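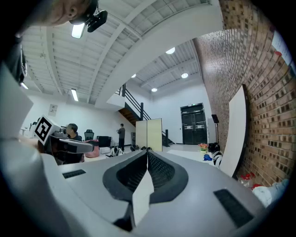
Wonelo Chores: data card and README

Wonelo Chores is a set of short recordings of people doing ordinary tidying and light shop-floor work with hand-held grippers. We put it together to test how far a policy trained only on human demonstrations gets with jobs most households and small workshops would be happy to hand over. On our tests so far, it gets partway. The results section says where it stops.

Maintainers: Rosine Maillard (recording, releases), Koen Jansen (calibration and pose tracking), Snežana Đorđević (annotation), Ilir Stan (robot trials)

What is in the release

800 demonstrations, each trimmed to a single chore from first reach to final release
Wrist-view colour video from each gripper, wide-angle
Gripper pose and finger opening, resampled to the video clock
A one-line instruction for each demonstration, written after recording
Outcome label (done, partly done, not done)
Trial logs from the robot runs described further down

Raw, untrimmed sessions are not part of the public release. Write to Rosine if you need them for calibration work.

Recording set-up

The demonstrator holds the grippers directly and works them by hand. The lens looks out past the fingers, so the gripper body takes up a large part of the view at all times and the edges bend heavily. We ship the video undistorted and distorted. Most people training on it will want the distorted version, because the corrected one throws away the sides, and the sides are often where the next object is.

The grippers can carry a cube printed with a square black-and-white marker. Each gripper is located in the other's view when its marker is visible, and from its own motion when it is not. Pose is worst in fast turns close to a blank white wall. Koen's calibration notes are in docs/calibration.txt and should be read before anyone tries to merge this with their own recordings.

Most of the recording was done in one large open room with white walls, grey flooring, a brick wall down one side and a staircase up to a mezzanine. People walk through and work at desks while recording goes on. We kept those sessions. A home has people in it, and a policy that has only seen an empty kitchen tends to behave oddly when someone walks past.

Chores covered

Shoes: pairing, moving to a mat, placing on a low shelf
Bags: picking up empty plastic bags, flattening, putting in a bin
Cloths: picking up a crumpled cloth, folding in half, hanging over a rail
Cartons: closing flaps, pressing tape down, stacking
Small parts: sorting bolts and washers into trays, returning hand tools to a board
Table clearing: cups, plates and cutlery to a tub

The shop-floor tasks came out of a request from Kneževič, a packing and repair shop that let Ilir watch a few shifts before we wrote the list. Sweeping and wiping down benches were on their list as well. We tried both and dropped them. The gripper fingers do not hold a broom handle steadily enough and the recordings were not worth keeping.

Can a robot do these yet?

Ilir ran the baseline policy on a two-armed robot at the Lillitz bench with matching fingers fitted. Every chore was attempted repeatedly, with the objects laid out again between attempts. The time limit was 5 minutes per attempt. Full numbers are in results/trials.csv and we would sooner you read those than rely on a summary, but in general terms:

Shoes went well. The policy found both shoes and moved them, though it often left one facing backward. We scored that as done.

Cartons went well with new, stiff cardboard and poorly with reused cartons.

Table clearing was slow. Cups were fine. Plates lying flat were a problem, as the robot has to slide them to an edge first, and it only sometimes did.

Small parts failed more often than it succeeded. Washers stick together, and the policy does not notice when it has picked up more than one.

Cloths and bags were the weak point. A human demonstrator finds the corner of a cloth by feel and the video has no record of that. The policy pinches the middle, lifts, and ends up with a bundle. Bags are worse. Anything thin and crumpled defeated it on most attempts.

The same people doing the same chores with the hand-held grippers completed nearly all of them, so the fingers themselves are not the main limit. They were slower than with bare hands.

None of these trials was left unattended. A person stood at the stop button throughout. Please don't read "done" in the results as "safe to run while you are out".

Known problems

Some early demonstrations have a clock offset between left and right grippers. They are listed in known_offsets.txt and can be filtered out at load time.

Left-handed demonstrators are under-represented.

Instructions were written by a small group and it shows. "Put away" and "tidy up" are used for the same thing. Snežana has started a clean-up pass, which will change the text but not the file names.

Ceiling lights sit in view for a lot of the footage and exposure shifts as the gripper tilts up. We have not corrected for it.

The finger opening value drifts over a long session. It is reset at the start of each recording, but treat small differences with caution.

People in the recordings

Demonstrators and others using the room agreed to be recorded. Faces do come into view from time to time, mostly from below when someone leans over a gripper. Do not use the data to identify anyone, and do not train face recognition on it. Anyone who was recorded can ask for their sessions to be removed, and we will put out a new version without them.

Getting started

Unpack the archive and run check_files.py. It reports missing or damaged demonstrations by name.
Install the Hedia loader from the tools folder. Older copies of Hedia read the pose files in the wrong order, so use the one supplied.
Run view_demo.py with any demonstration name to see video and pose together.
The baseline training script is train_base.py. It saves a checkpoint every 1000 steps.

Changes in version 3

Added the carton and small-parts chores
Re-ran pose tracking on all sessions
Removed sweeping and bench wiping
Fixed the bag labels reported by Vasilis Stoyanova, where "partly done" had been stored as "done"

Planned for December: more cloth handling, with a pressure reading from the fingers if Koen can get the sensors to hold their calibration for a whole session.

Questions and corrections go to the issue tracker. Include the demonstration name and the version you are using.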